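Skitora: notes on the table trials

Skitora is a small set of recordings of a table-mounted arm trying to serve food to a seated person. It was collected in December to settle an argument about end effectors, which it did not settle. If you came for a benchmark, Prelonano is next door and much better behaved.

Setup

One black arm, one gray table, one plate. We compared two ways of holding the fork: the slim vertical holder, and the Prullenar clamp, which weighs more and has a better manual. Food was cut fruit, mostly strawberry, plus anything green that survived the previous attempt. Strawberries look easy until you ask a motor to let go of one.

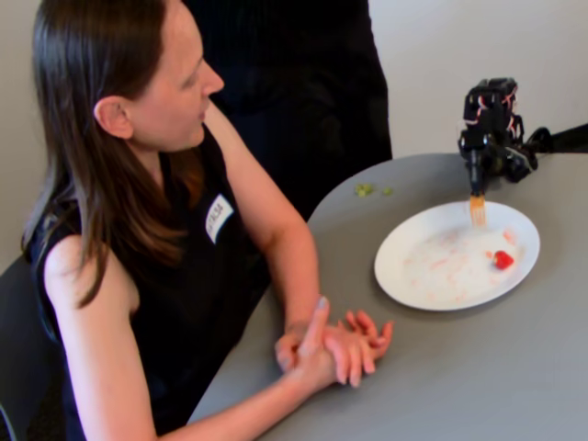
Fork in the vertical holder, pointing straight down over the rim of the plate. One strawberry.

Contents

The set has 200 attempts, 100 per holder, in 48 recordings. Controller logs are sampled at 1,000 Hz, far more detail than the arm's ambitions deserve. Attempts are marked "picked up", "dropped" or "discussed". The last one covers every case where the people at the table disagreed about what had happened.

Hands

Guests were told they could reach in whenever they liked. Many did, and we kept those stretches. A controller that has only ever met an unattended plate is in for a shock, and we wanted ours shocked early. Reaches are logged in hands.csv by start and end time only.

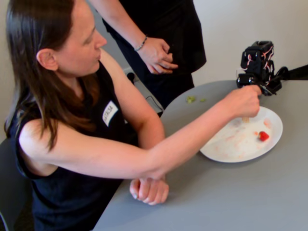

The times were entered by eye, so treat them as good to around half a second. Depth is worst near the wrist joint, where shiny black parts and wire loops give the camera plenty to be wrong about. White plates don't help either. We own a blue one now.

Known problems

Juice stains get picked up as food by the Nechyporuk detector, sometimes with great confidence. Plates were not wiped between attempts. The clamp recordings start with a second or two of stale joint angles; skip them.

Contact

Ustyna Yurchenko keeps the files and the list of corrections. Please send the recording number along with your complaint.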